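졸업생 지원금 중간 보고: 로봇 동아리 Broltard, 천 다루기 과제
작성: 연창호(동아리 지도) / 11/27/21

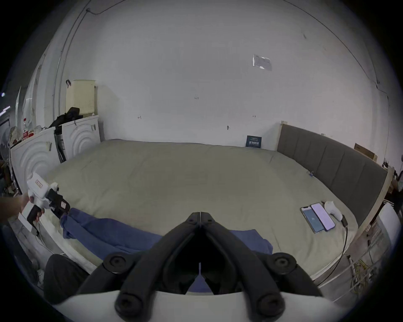 지난 보고 이후 가장 반가운 소식부터 적습니다. 손잡이형 그리퍼로 모은 천 다루기 시연이 369회가 됐습니다! 5월에 처음 계획을 세울 때 학기 말 목표가 90회였으니 학생들이 얼마나 열심히 했는지 짐작하실 겁니다. 중간에 버린 기록까지 합치면 훨씬 많은데, 이 숫자에는 검수를 통과한 것만 넣었습니다.

과제는 침대 위에 구겨진 천을 집어 펴고, 반으로 접고, 한쪽에 옮겨 놓는 것까지입니다. 두 사람이 한 조로 움직이며 조마다 진행 순서를 직접 짰습니다. 도므니카 라두 학생의 조는 양손 동작의 박자를 맞추려고 소리 내어 숫자를 세는데, 이 방법이 금세 다른 조로 퍼졌습니다(연습실이 꽤 시끄러워졌습니다). 트라이안 발란 학생은 천 모서리를 놓치는 경우를 따로 모아 표로 정리했고, 덕분에 손가락을 너무 일찍 오므리는 버릇을 다들 고치는 중입니다.

학습 쪽은 렐루 그레쿠 학생이 맡고 있습니다. 시연을 짧은 구간 3208개로 잘라 첫 모델을 돌려 봤고, 집기 동작은 꽤 그럴듯하게 나옵니다. 접기는 아직 멀었습니다. 첫 번째 접기까지는 가는데 두 번째에서 천이 밀려 버립니다. 그래도 시뮬레이션 화면에서 처음으로 모서리가 맞던 날에는 모두 박수를 쳤습니다.

어려운 점도 있습니다. 천 색이 어두울 때 주름 경계를 잘 못 잡고, 긴 촬영에서는 두 그리퍼의 시간 기록이 조금씩 어긋납니다. 시간 문제는 녹화 시작 때 두 손가락을 동시에 한 번 닫는 동작을 넣어 맞추고 있고, 어두운 천은 밝은 천과 섞어 다시 찍을 예정입니다.

예산은 계획 안에 있습니다. 손가락 끝 고무와 저장 장치를 샀고 남은 금액은 다음 기간으로 넘깁니다. 지출 내역은 러크러미오아라 파스쿠 선생님이 따로 보내 드립니다.

다음 기간에는 수건과 셔츠를 추가하고, 신입 부원 12명이 시연을 직접 해 보는 수업을 엽니다. 교내 발표회 날짜가 잡히면 바로 알려 드리겠습니다. 꼭 한번 보러 와 주세요!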